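Re-enamel or replace? Old bath in a Hemton terrace

Home and Garden Talk > Bathrooms and Plumbing

marrowfat_lane
Mar 15, 2023

Hello all, long-time reader and I think only my third post, so be gentle with me! We moved into our house in Hemton last October and have finally worked our way round to the bathroom, having done the kitchen first and sworn we would never do another room as long as we lived. The tiles are going, the carpet (yes, carpet) has already gone, and the basin is coming out whatever happens. The bath is where we're stuck.

It's a good deep one and I love it, but it has gone rough underfoot at the tap end and there's a stain under the overflow that I have been at with everything in the cupboard. I've had a quote of 400 to have it resurfaced where it stands, and a chap from Fotance says he can do a new steel one for 500 before fitting. So there's hardly anything in it, and my other half says get the new one and be done. I keep thinking about how much of the wall would have to come off with the old one.

My sister-in-law went for new and she's very pleased with hers.

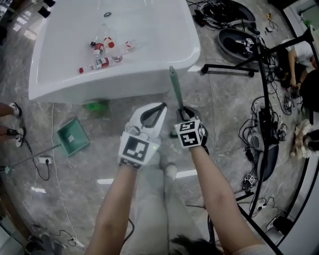
The white one, bottles and all

It's the shine I'm jealous of, mostly. Has anyone had a resurfaced one stay like that for more than a year or two?

plumbline_pat

Welcome out of the woodwork! We had ours resurfaced nine years ago and it's still decent, but I have been very strict with it. No cream cleaner, no bath bombs, no rubber mat with suckers left in overnight. The suckers are what finish them off, they pull at the coating every time you lift the mat. I use a drop of washing-up liquid on a soft cloth and rinse it down, and that's the lot.

Is yours cast iron? Hold a fridge magnet to it and then give it a knock. If it sounds dull and feels cold as a tombstone it's iron, and I'd keep it.

marrowfat_lane

Magnet sticks, and it goes "donk" and not "ding", so I think iron. It took two of us to shift it an inch when we were looking for the waste pipe, and then we couldn't shift it back.

oldtowelrail

I'm going to be the grump here, sorry. I had the resurfacing done and it was peeling round the plughole by the second winter. The firm came back once, patched it, and the patch was a different white. After that I couldn't get them on the phone. If I had my time again I'd spend the money on a new one straight off and have the plumbing sorted while everything was open. Old waste pipes don't last for ever either, and you don't want to find that out once your new tiles are up.

plumbline_pat

That's fair about the pipes, but I do think it comes down to the preparation. Mine was etched and filled and the man was there a day and a half with the window open. Ask how long they expect to be, marrowfat. If the answer is "couple of hours, love" then show them the door.

oldtowelrail

Mine was there all day too, Pat, and it still peeled!

teasel_and_twine

Can I put in a word about weight and stairs? We took an iron bath out of a first-floor bathroom and it had to be broken up with a sledgehammer under old blankets, and the noise was something I'll never forget, nor will next door. We found every nut and washer for months afterwards too. Whatever you do, put a dust sheet down and have a tin for the small bits, because
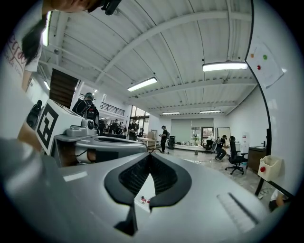 once a tap washer has rolled off under the floorboards you may as well wave it goodbye. We lost the olive off a compression joint that way and had to drive out for another with the water off and a house full of people wanting the loo.

Also, new steel baths do lose their heat quicker. I like a long soak with a book and I notice it. You can get padding to go underneath, so ask your Fotance chap if that's in the price.

marrowfat_lane

Oh dear, the sledgehammer has rather put the wind up me. We're upstairs as well, with a turn in the staircase.

I rang the resurfacing people this afternoon and they say a full day, etching included, and a guarantee in writing. I've asked for the wording to be sent over before I say yes. Oldtowelrail, I've also taken your point on the waste and I'm having that looked at first, whichever way we go.

oldtowelrail

Sensible. Read what it says about chips and about hard water. I still say you'll be buying a bath in five years, but I hope I'm wrong.

teasel_and_twine

Do come back and tell us which way you went, and what tiles you chose!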